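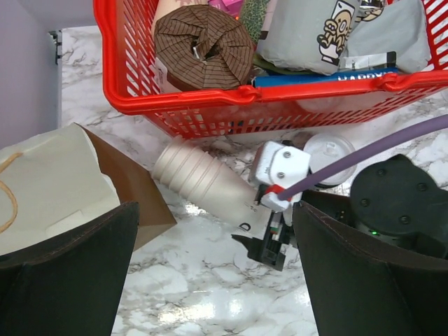 Red plastic basket, packed.

Review: Sallik lantern parade kit (the 23-lantern box)

Quick one before I forget the details. We do a winter parade every March, short walk from the old mill down to the harbor, kids in front, band behind, soup after. For years it was homemade lanterns, willow and tissue. Lovely, but they fall apart if it so much as drizzles. So this year Mercy Mugo talked us into the Sallik box.

What you get: 23 lantern shells, flat packed, wire hoops, poles in two halves, LED pucks. Instructions in tiny print. Paid 216 for ours from Massawe, shipping included.

Good stuff first. The shells are tough. Dropped one in a puddle, wiped it off, fine. Light is warm, not that hospital blue. Poles a decent height for an adult.

Bad stuff. The poles are too long for anybody under nine or so, and no short option in the box. The joint in the middle wobbles – we taped every one. Hoops are fiddly, plan on a whole evening and bring pliers. Batterys not included, and it doesn't say so untill you read the very back of the sheet.

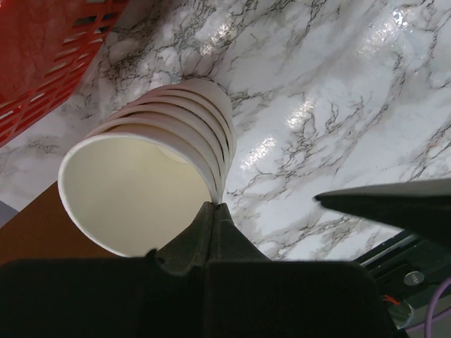 Also the patterns. Fish, star, moon, fish again. Our parade has always had the goat, people come for the goat, and there's no goat. Leif Østergaard cut one out of black card and glued it inside a moon shell. Looked great lit up. Glue held all night.

Claims up to 200 hours per puck. Can't say, we used them one night plus a rehearsal.

Would I buy it again? Yes, for the back half of the parade. Kids keep the willow ones, they like making them and the making is half the tradition anyway. If Sallik ever sells short poles on their own I'll order a set the same day.

Four stars. Would be five with batteries.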